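Papiertragetasche 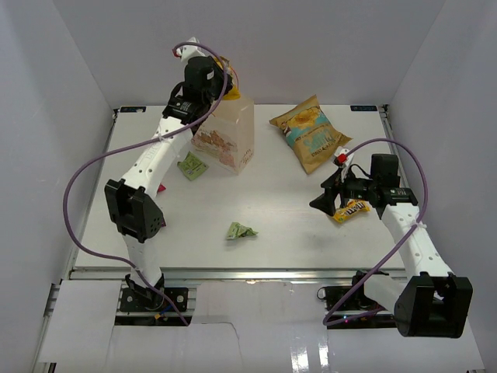 Aufrecht stehende Papiertüte mit rotbraunem Aufdruck, darüber eine gelbe Snackpackung

Eine Papiertragetasche ist ein oben offenes Packmittel aus Papier. Standfähige Ausführungen besitzen meist einen rechteckigen Boden und Seitenfalten. Beim Befüllen kommt schwere Ware nach unten, leichte und druckempfindliche - etwa Snackpackungen - zuletzt hinein. Der Aufdruck wird in der Regel vor dem Falten und Kleben aufgebracht.

Siehe auch: Faltschachtel, Seitenfaltenbeutel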